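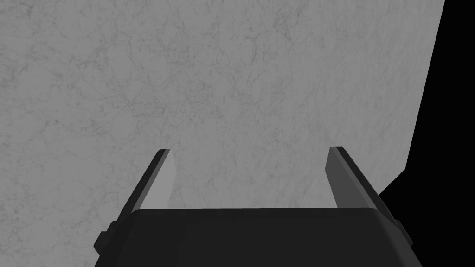

Sim, wrist view, gripper open over the grey top. Right side runs off the table into black.

September, planning notes for the arm cell. 9.40, coffee, before the call with Clarker.

Where we are: one arm on loan till the end of the month, then it goes back or we pay for it. Pieter wants a shopping list with prices by the time he sees Mendport. I said fine. Not fine, half the prices are still "on request".

List so far, in the order I'd buy:

- arm. Either buy the loan one (Clarker, knocked down a bit as used) or new from Hoekstra. Jasper prefers new, says the service contract on used kit is thin. Have asked for both in writing.
- gripper. Parallel, two fingers, same as in the model. Spare fingers too, 2 sets. Last year we had none and lost a week waiting.
- wrist camera plus bracket. Bracket we can make ourselves, Riet has the drawing somewhere.
- table. See below, this is where it gets annoying
- guarding / light curtain. Fenna is doing the risk assesment, don't order before she's finished.
- cables, air, the usual bits that never get a line and always cost something

Budget line for everything except the arm is 2,000 per quarter and can't be carried over. So anything bigger gets split or goes to Pieter for signature. Chiharu to check if the camera can go under her vision money instead.

Table. The quote from Erer is for the small top with a 5 week lead time. Next size up is 14 weeks. Nobody told me that on the phone, had to read it in the PDF. If the small one will do we order it now and the cell is up before the winter. If it won't, we sit.

So went through the sim views with Chiharu again, mostly looking at where the table edge comes.

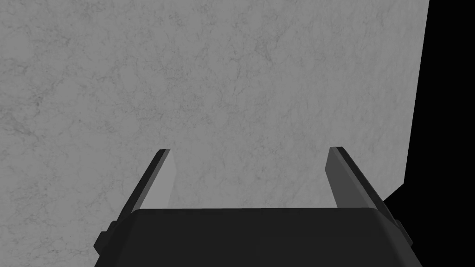 Same set-up, another one. Nothing in the fingers. Edge still on the right, bends in behind the right finger.

Chiharu thinks the small top is OK if the base is moved back. I'm less sure. Moving the base back eats into the walkway and then Fenna has to redo her drawing. Jasper: put the base on its own pedestal, not on the table at all. More money (pedestal is extra, no price yet) but then the top can be whatever we like, and we can swap it later without taking the arm off. Quite like this.

To ask Hoekstra: pedestal height options, does it need bolting to the floor, who drills. The floor here has the old drain under it so NOT just anywhere.

To ask Clarker: what's in the used price. Controller yes/no. Teach pendant yes/no. Hours on the arm. Can they hold the offer past the end of the month.

Surface finish, small thing. Model has the top in mottled grey, Erer's standard is white laminate. Chiharu would rather have matt grey for the camera. Surcharge? Ask. If it's silly money we put down a mat.

10.55, after the call. Clarker will hold the price, but only if we send a letter of intent. Pieter can sign that, I'll draft it. Controller included, pendant not. Hours they'll look up. They want more than I'd hoped for the transport but it's negotiable I think.
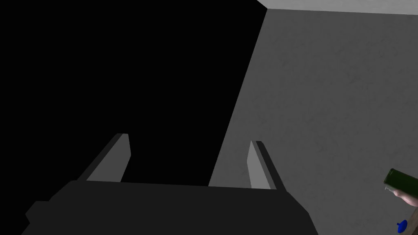 Pedestal then. Riet rang Hoekstra while I was on with Clarker and they do have one in stock, fixed height, bolts down. Price coming by email. If it fits under what's left of the quarter I'll put it through this month and leave the camera for the next one. Gripper can't wait though, the loan one goes back with the arm if Clarker falls through.

Still open:
letter of intent, me, today
drain plan, Riet to dig it out of the building folder
Erer: hold the table order until the pedestal height is known, ask about grey at the same time
spare fingers: check that the used gripper takes the same ones as new, Jasper
camera money, Chiharu
Fenna wants the reach drawing wiht the base in both positions, send her whatever we've got

Pieter sees the list tomorrow. Leave the arm as two options with both totals, he'll ask anyway.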